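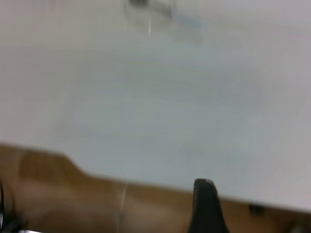
*Wrist cam on the move, one black finger poking up over the wood and the white.*

So I've been building a robot arm in the shared workshop at Grallcombe, mostly on Sunday afternoons, and people keep asking to see what it sees! Fair enough. I call the project Vanier and it's my second go at an arm (the first one lives in a box and we don't talk about it).

The small camera rides at the wrist, and I love what it gives me even when everything smears. I run the wrist stream and the fixed view side by side while I tune the moves, then scrub through them with a cup of tea. My longest log so far is 3030 frames, and I watched every last one of them. The black fingertip is my favorite thing to have in view, it gives me something to line up against when the rest goes to mush.

The other camera doesn't move, and that's the one I use for planning. I like a big white tabletop for this, with the mug way over on the left and the glass cup of coffee beans on the right, so there's a good long stretch between them.
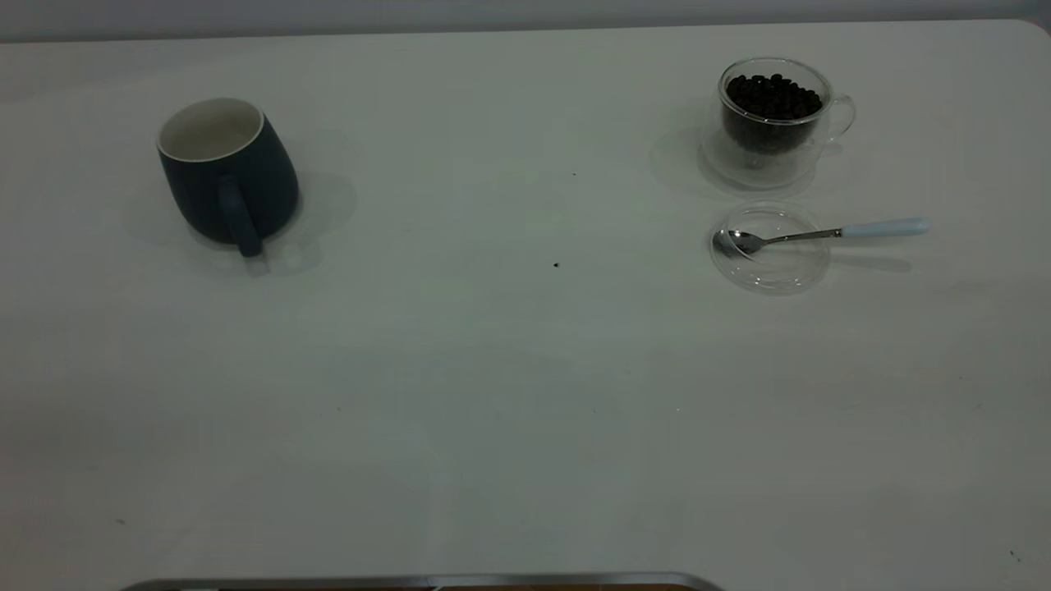
Clear glass is still my big headache. My object finder picks out dark navy with no trouble at all, but a see-through saucer on white? Ugh. I've got 579 hand-drawn labels in the set now and I'm still adding more. The spoon helps a bit - metal bowl on one end, light-blue handle on the other, so at least it can tell which way the thing is pointing.

Next up is slowing down the wrist on the long sweeps and redoing the cable run (again). The settings I'm on are in the Werkthorpe folder, the one marked 2060, if you want to try them on your own arm. More pictures in September!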